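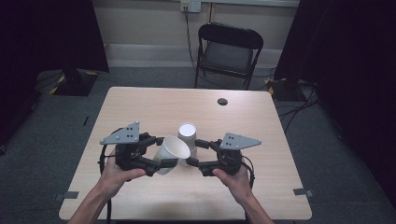 GRALHOLM SCHOOLS TRUST
Minutes of the Premises and Attendance Sub-group
Held on 25 October 2021, Sorside site, Room 2

Chair: Usa Nuchit
Also present: heads of both sites, business manager, two parent members, clerk
Apologies: one staff member

1. Minutes of the last meeting
Agreed as a true record. One correction to item 4: for "Year 8" read "Year 9".

2. Matters arising
The bus shelter on the Sorside approach has been repaired. The invoice is still awaited. Closed, subject to payment.

3. Change to the start of the school day
The Chair introduced the paper sent out with the agenda. The proposal is to move morning registration at Sorside from 8.35 to 8.50, with lunch shortened by five minutes and the final bell moved back by ten. Gralholm would keep its present times.

The head of Sorside reported that most late marks fall in the first ten minutes and are concentrated among pupils using the Limsakul bus. The operator has said it will not retime the service this school year. The head of Gralholm asked whether siblings at the two sites had been considered. They had not been counted separately. The clerk will ask the office to do this from the register.

A parent member said that a later finish would clash with the after-school club booking, which is fixed until the end of term. The business manager confirmed that the hire agreement allows a change with one month's notice.

Cost: 125 pounds for reprogramming the bells and 200 pounds for signs and printed timetables. No change to teaching hours. Support staff contracts would need a letter of variation.

Agreed: to consult families and staff before any decision. Responses to come back to this group in January.
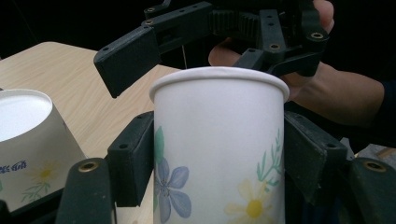 4. Attendance software
The trial of Veltik continues at Gralholm. Form tutors find the register screen quicker than the old one. The absence codes do not yet carry across to the weekly report and have to be typed in by hand. The supplier has been told. The group did not support extending the trial to Sorside until the codes are corrected.

5. Site budget
The business manager tabled the half-year figures. Spending is within budget except for heating at Gralholm, which is 1000 pounds over. The boiler timer had been left on its winter setting. It has been reset and the next reading will be checked against last year's.

6. Any other business
The side gate at Sorside is sticking and is to be added to the repairs list.

Actions
Sibling numbers across both sites: clerk
Draft consultation letter: Usa Nuchit
Notice period for club hire, in writing: business manager
Veltik absence codes, follow up with supplier: head of Gralholm

The next meeting will be held at Gralholm in January, date to be confirmed by the clerk.

Recent items
Term dates and closure days
Uniform list, Sorside
Minutes: Curriculum Sub-group
Limsakul bus: pick-up points
Admissions policy

Last updated by the clerk after approval by the Chair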